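# Chapter 7: Ranking Systems in Serialized Fiction

Readers of long-running adventure serials often ask how strong one character is compared with another. The question looks simple, but it depends on a measuring system that the author may never have stated. This chapter deals with the systems themselves: how they are built, how they are revised over a long print run, and where they fail.

Two types are in common use. A *closed* scale has a fixed upper limit, and every character is placed below it. An *open* scale has no limit and tends to grow as the story continues. In the serial *Astitow*, the opening volume sets the strongest duelist at 60. By the final arc, minor guards are rated at 700 and the main rival at 2,000. Løken calls this drift "rank inflation" – a term used throughout this book.

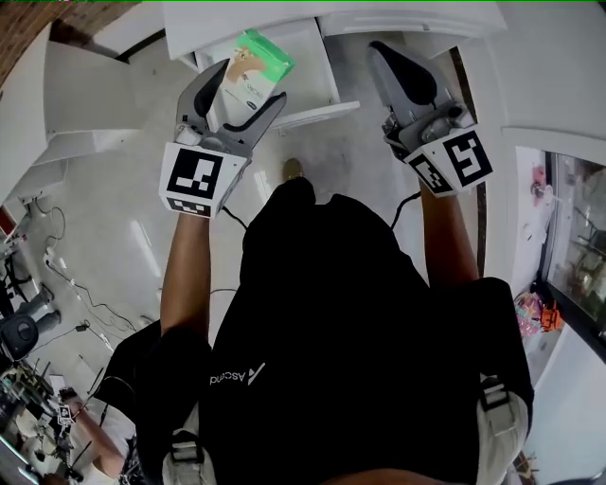

**Figure 7.1.** A small box held in the left gripper; the right gripper is open.

Inflation has several causes. New opponents must appear more dangerous than old ones, and a higher number is the cheapest signal available. Editors may also ask for a visible step at the start of each volume. Lindholm's survey of 524 character profiles found that ratings were seldom lowered once printed, even when later events contradicted them.

A second difficulty is scope. A rating may cover physical strength alone, or it may combine strength, speed, training and inherited gifts. In *Mivudex*, the swordsman McKinnon is rated below his own student, yet he wins both of their matches. Boström treats this as an error. Åberg argues that the printed rating covers stamina only, and her reading is adopted in Section 7.3.

Section 7.1 defines the terms needed to compare two scales. Section 7.2 applies them to *Astitow*. Section 7.3 returns to *Mivudex* and the problem of partial ratings. Readers who have not yet covered character profiles should review Chapter 4 before going on.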